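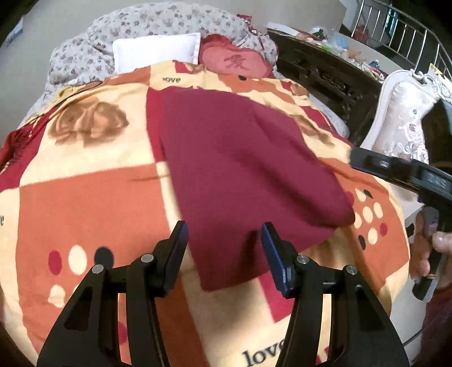 The maroon cloth on the big rose blanket.

I have been going through the bedding this week. The weather turned and I wanted the heavier things out before October, so the closet had to be emptied first, and once it was empty I didn't want to put it all back the way it had been.

The maroon cloth came up in the second pile. It is a plain piece of fabric with no pattern on it. My aunt gave it to me when I moved out of Halász, along with a set of towels that have long since worn through. She used it over the back of a sofa. I have used it as a tablecloth, as a curtain for one summer, and for the last few years as the thing that goes over the top of the bed when the window is open and there is dust from the road. It does the last job best.

I fold it on the bed because I don't have a table long enough. The trouble with a bed is that nothing lies flat on it. You smooth out one side and the other side creeps. The diagonal crease is the usual one, and it comes from the way I used to store it, folded corner to corner and pushed in beside the pillows. I have ironed that crease out more times than I can remember and it comes back in a month or so. I have now stopped folding it corner to corner. It goes in half the long way, then in half again, then rolled. Rolled it takes up less room on the shelf and I can pull it out without bringing everything else down.

The blanket under it is the one people ask about when they visit. Cream, orange, brown and red blocks, with big brown roses. I bought it at the Ulach market from a man who wanted 60 for it and took 58, which I think he did only so that I could say I had bargained. I didn't like the colors much at first. I needed something warm and it was the warmest thing on the stall. After a few winters I stopped noticing the roses, and then when I had it away for cleaning the room looked bare and I was glad to get it back.

It is too big for my washing machine. I tried once, and the machine stopped halfway through and would not drain, and I spent the evening with a bucket. Since then it goes to Clelell, the laundry near the bus station. They have the large drums. They had it for four days in the spring and it came back folded in paper, with the smell of somebody else's detergent, which wore off by the end of the week.

Benedek Kiss wrote to me after my last post to say I should use vacuum bags for all of it. I did try them – the Raseck ones, with the valve. Two of the three held. The third was flat when I closed the closet and fat again by morning. I may have overfilled it. I have gone back to cotton sacks for the blankets and kept the two good bags for the spare pillows.

So the shelf now goes like this. Sheets at the bottom, in sets, each set inside one of its own pillowcases. Summer covers above that. The rolled things stand on end in a box on the left, and the maroon cloth is in there with them until the window gets opened again. The top shelf has the sacks, and I need the step to reach it.

I still have a bag of odd pillowcases that match nothing. Győző Pálfi says he can use them as dust sheets when he paints his hallway, and I have told him he can have the lot if he comes and gets them. I also have to find out what to do with a fitted sheet that has lost its elastic on one side – I don't know if new elastic is worth the trouble. If anyone has done it by hand, without a sewing machine, leave me a comment and tell me how long it took.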